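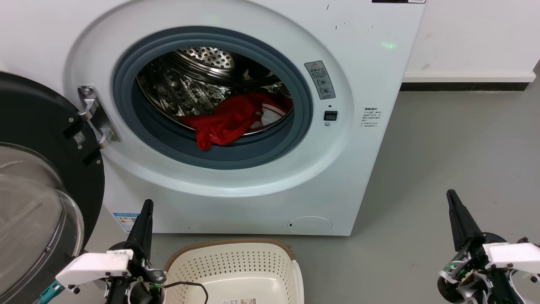

Red and white in the drum, door open.

Author newsletter not sending the second half of the post — troubleshooting log
Posted by Ngaio Donnelly, 16th July
8 comments | 21 shares

Hello, all! I'm writing this one up in full because three of you in the romance writers' group have asked me what went wrong with my newsletter last week, and I would sooner type it once than tell it badly over and over. I've copied my original ticket in, then the back and forth with support, and tidied up my spelling.

Ticket subject: Lunent cuts my author interview off partway through

What I wrote to them:
Good morning, and thank you in advance for reading all this. I run a small blog about books, mostly romantic suspense, and on release days I post an interview with a guest author. Lunent picks up the post from my blog and mails it to my subscribers. It has done this very nicely since February. This week my guest was the author of Gandholm, a lovely creepy thing set in a boarding house, and the email stopped dead after the fourth question. No excerpt, no buy link, no giveaway. The blog post itself is fine from top to bottom. I've looked at it on my laptop and on my phone and on my sister's tablet.

What I had tried before writing in:
- Sent the test email to myself again. Same thing, it stops after question four.
- Sent it to a different address. Same.
- Took out the cover picture, thinking it might be too big. No change, so I put it back.
- Logged out and in again, which I do for everything.

Reply from Manaia Ellery, Lunent support:
Hi Ngaio, thanks for such a thorough note, and the book sounds great. Could you tell me two things? First, is your feed set to full text or summary? Second, did you paste the interview in from a word processor, or type it straight into the blog editor?

My reply:
Full text, I'm nearly sure — yes, I've just been and looked, it's full text. And the interview was pasted. My guest sent her answers as a document, and I dropped them in under my questions the way I always do. I should say that her document was a bit fancy. She had little ornaments between the sections and her own fonts, and it looked so pretty I didn't like to strip it all out.

Manaia again:
That helps a lot. I've had a look at the post's source and there's a hidden "more" marker sitting right after the answer to question four. Your blog theme (Drellov, I think?) ignores that marker on the post page, so you never see it, but our importer treats it as the end of the text. My guess is one of the section ornaments was turned into the marker when you pasted. Could you try the following?

1. Open the post and switch to the code view.
2. Search for the word "more" between two dashes and an angle bracket. Delete that whole line.
3. Update the post.
4. In Lunent, go to Campaigns, pick the draft, and choose Refresh Content. Sending a test by itself won't fetch the new version.

My reply:
Well, I found it! It took me a while because, as you might imagine, the word "more" appears an awful lot in a romance interview. I deleted it and updated the post and sent a test, and it was still cut off, and I was about to write you a rather sad message when I saw I'd skipped step four. Refreshed it, sent the test, and there was the whole thing, excerpt and all. The giveaway box has lost its border but I can live with that.

One more question, if you don't mind. Should I send it again to everybody, or only to the people who opened the first one? I've got some 21 replies asking where the excerpt went and I feel bad about it.

Manaia:
Glad it's working. I'd send to the full list, with a short line at the top saying this is the complete version. People who skipped the first one won't mind, and your guest gets her links in front of everybody. For the border, click the box in our editor and set the outline to 2. It gets dropped on a refresh, and we have that logged as a bug on our side.

Status: Solved

A few notes from me for anyone with the same trouble. I now paste guest answers as plain text and put the italics back by hand, which is dull work for the long ones but goes well enough with a cup of tea. I also scroll the test email all the way down to the unsubscribe link before I schedule anything. I used to look at the top, think how nice it looked, and go off to make lunch.

The giveaway was kept open 4 extra days to make up for the mix-up, and my guest was very kind about the whole business. Next up is the Tesfamariam novella, and I already have the answers in hand (in plain text, bless him).

If you use Lunent with a different theme and your posts are being cut short, leave me a comment and tell me which theme it is. I'd like to add a list at the bottom of this post once I've heard from a few of you.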